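发件人：Freya Bellamy
收件人：纺织品洗护与尺寸稳定性讨论列表
主题：Re: 床单缩水率的测法，以及深袋床笠的余量

各位好：

上次那封邮件里提的问题有三个，我按顺序回。先引原文，免得新订阅的人要去翻归档。

> 我们采购的一批纯棉床单，供货方 Baumgart 标的经向缩水率
> 是 3%，但洗衣房那边反映洗过几次以后，盖不住床垫侧面。
> 请问：
> （1）测缩水率时，做标记的位置离布边多远才合适？
> （2）洗一次就量，还是洗几次以后再量？
> （3）床笠的袋深要留多少余量？
> 另外，Kekeck 的深色枕套和浅色床单能不能同机洗？

先说结论：供货方的数字未必有错，但一次洗涤后的缩水率和多次洗涤后的累计缩水率是两个量，合同里要写清楚是哪一个。下面的做法是我们内部用的，不代替标准文本，仲裁时请以双方约定的标准为准。

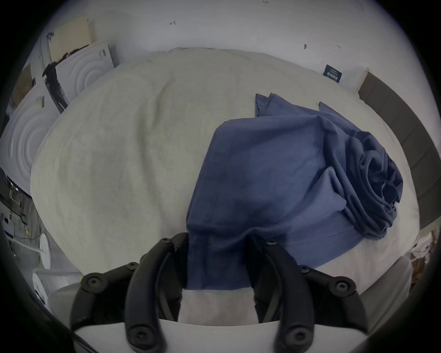 Fikuvberg，2018年10月8日

一、标记位置。布边的组织密度和张力与布身不同，离布边太近，读数会偏小。我们的做法是标记点离布边和缝边都不少于 8 厘米，经纬向各取三对点，用不褪色的棉线穿标，不用水洗笔。折边处有缝线牵制，不能拿来代替布身的读数。成品床单如果不允许破坏，穿标线可以留在布上，量完再抽。

二、洗涤次数。纯棉平纹布第一次洗涤释放的主要是织造和整理时留下的张力，后面几次还会继续收缩，幅度逐次变小。只洗一次就下结论，容易低估。我们把第一次和第五次的数据都记下来，报告里并列。每次洗后要在标准大气中平衡到恒重再量，刚出烘干机的布含水率偏低，直接量没有可比性。量的时候布面铺平，不拉伸，不熨烫，明显的折痕用手轻轻抚开即可。

三、烘干方式。这一项原信没有问，但影响很大。滚筒烘干有机械翻动，和悬挂晾干的结果差别可以超过材料本身的批次差别。洗衣房如果用滚筒，验收时也必须用滚筒，温度、装载量都要记录。装载量不足时补陪洗布，陪洗布的克重和被测布尽量接近。

四、床笠袋深。设床垫厚度为 H，包底量为 T，缩水率为 S，则袋深下料不应小于 (H+T)/(1−S)，这里的 S 用累计值，不用单次值。长和宽也照此处理，四角缝份另加。还有一点容易漏：床垫的边角多数是圆的，用皮尺贴着表面走，和用直尺量垂直高度，得到的不是同一个数。床笠按贴面长度下料，平铺床单则两个数都要看。用久了的床垫表面中间凹、边缘鼓，更应该多量几处，取最大值。

五、松紧带。全周松紧和四角松紧对余量的要求不同。四角松紧的床笠，长边中段没有收口力，缩水以后最先从这里脱出来。如果洗衣房反映的“盖不住侧面”集中在长边中段，请先查松紧带的做法，再查面料。 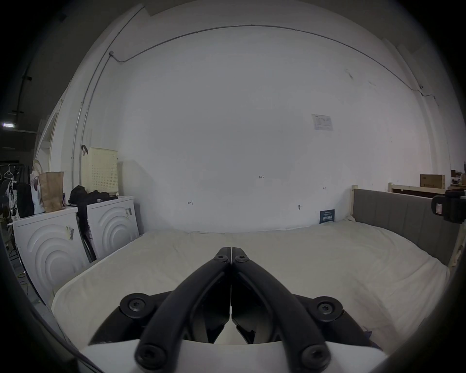 六、抽样。批量不大时不必套复杂的抽样表，但同一匹布上裁出来的几条床单只能算一个样本。我们去年核对过 Bendovmont 的一批货，共 430 条，抽了 8 条，后来按裁剪单追溯，实际只来自 2 匹布，等于样本量少了一大截。建议在订单里要求供货方在洗标背面加匹号，成本很低，出了争议也好查。

七、深浅同洗。能不能同机洗要看湿摩擦牢度和沾色牢度，两项都要，单看其中一项不够。活性染料的深色枕套如果皂洗不充分，头几次会有浮色，沾到浅色床单上很难去掉。稳妥的做法是深色新品先单独洗两遍，再用多纤维贴衬布跟洗一次，贴衬布上棉条的沾色级数达到双方约定值以后再并机。高温和长时间湿态堆放都会加重沾色，洗完应及时出机。

八、记录格式。建议至少包含以下几栏：

匹号
洗前经向、纬向读数（三对点分列，不只写平均值）
洗涤程序编号、主洗温度、装载量
烘干方式
平衡时间
第一次、第五次洗后读数
操作人

平均值可以事后算，原始读数丢了就补不回来。我手头归档里有 152 份旧记录，其中不少只写了平均值，想查某一对点是否异常已经没有办法。

关于合同措辞，我倾向于写成“按约定程序洗涤并烘干五次后，经向累计尺寸变化率不超过某值”，数值由双方填，程序作为附件。只写“缩水率不超过 3%”，程序、次数、烘干方式全部空缺，争议几乎必然出现。

原信作者如果方便，请补充三项信息：面料克重，洗衣房主洗温度，以及床笠是全周松紧还是四角松紧。有了这三项，袋深的余量可以算得更准。记录表的空白模板我 11 月整理完以后发到列表附件区，纯文本格式，不带宏。

Freya Bellamy

--
退订请发空邮件至列表管理地址，主题写 unsubscribe。
回复时请删去与讨论无关的引文。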